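Stop grading robot club on the trophy

Puspita Rahman, 2/18/21

Our club at Stakura lost again and the emails started. Why no trophy, why are they playing with kitchen stuff. Well — because kitchens are hard. Clear plastic, clear glass, handles on the wrong side. Try teaching an arm that.

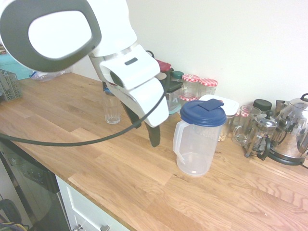 The Hultolgate kids drove one course 128 times. Fine. Ours wrote 2 grasp routines from scratch and threw out the first. Thats learning, and no judge has a box for it. Give them untill July and leave the score sheet at home.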